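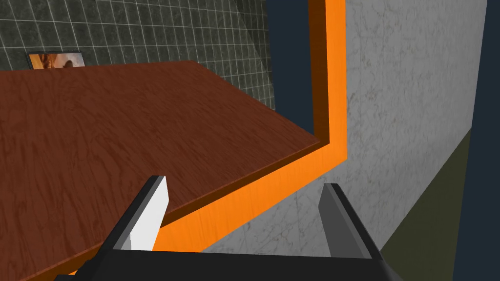 The arm's view in the simulator, fingers open over the wooden tabletop.

Azlan Khoo asked me to write down how the arm project went on our side of the building, so I'm putting it here where the people at the other Dostance shops can read it too. I work in finishing. We sand, oil and pack kitchen fittings, mostly for Rustell, and I have been doing it for 7 years.

The plan was announced in January. One station on the packing line would get an arm to pick fittings off the bench and set them in the trays. Before any hardware was bolted down, the work would be set up in simulation, and two of us from the floor would sit in on it. I was one. The other was a packer from the late shift who had never used the software either.

I expected the simulated kitchen to look like our bench. It doesn't. It has a dark grained wood top with a bright orange border, gray tile on the wall and pale marble off to the side. Azlan said the look of it changes from run to run on purpose, so that the arm doesn't learn one table and get lost when it sees another. After a few days I stopped noticing the colors.

What I did for most of those sessions was drive the gripper by hand with a controller. You bring it in over the table, open the fingers, come down, close, lift, place, let go. Then you do it again with the part turned a different way. We recorded 400 of these between us. My first ones were bad. I came in too steep and knocked things over, and I kept closing early. It is strange to be clumsy at a job you can do with your eyes shut.

It also made me explain things I had never put into words. When I pick up a hinge plate I slide it toward the edge of the bench first, so I can get a thumb under it. I didn't know I did that. The programmer from Hutapea watched me on the real line for a morning and wrote it down, and we used it for the flat parts. The arm now does a version of the same thing, slower.

The station went live on day shift three weeks ago. Some notes on what has changed.

The repetitive part of packing is less. Trays of plain handles go through the arm and you don't touch them unless it stops. My wrists feel better at the end of the day and I'm not the only one who has said so.

It stops more than we were told it would. Usually it's a part lying on top of another part. A person clears it, presses resume and goes back to what they were doing. That interruption is the main complaint. If you are oiling, you have to take your gloves off, walk over, and put new gloves on after. We asked for the resume button to be moved to the oiling side, and that is supposed to be done next month.

Inspection is now a separate job. Before, whoever packed a part also looked at it. You would feel a rough edge without thinking about it and toss it back. The arm doesn't feel a rough edge. In the first week we got a box back from Rustell with burrs on the drawer pulls, and after that Azlan put a person ahead of the arm to check everything going in. So the station saves less labor than the slide deck said. I think it was the right call.

On jobs – nobody has been let go. There were 4 packers on day shift and there are 2 now, with one moved to inspection and one to sanding. The one who moved to sanding did not want to go, and she lost the early start she had arranged for her kids. I brought that up at the meeting and I'm bringing it up again here. The late shift has not changed yet and people there would like to know when it will.

Pay is the other open item. Driving the simulator and clearing stops are not in anyone's job description. We were paid our normal rate for the recording sessions. Azlan has asked for a separate rate for whoever does the next batch and is waiting to hear back.

The next batch is the Rarelen order, which has round knobs that roll. I tried a few in the simulator yesterday and dropped most of them. I'll be in there again on Mondays' worth of overtime if they approve it, and if anyone from the other shops wants to sit in and try the controller, leave a comment or ask Azlan for a slot.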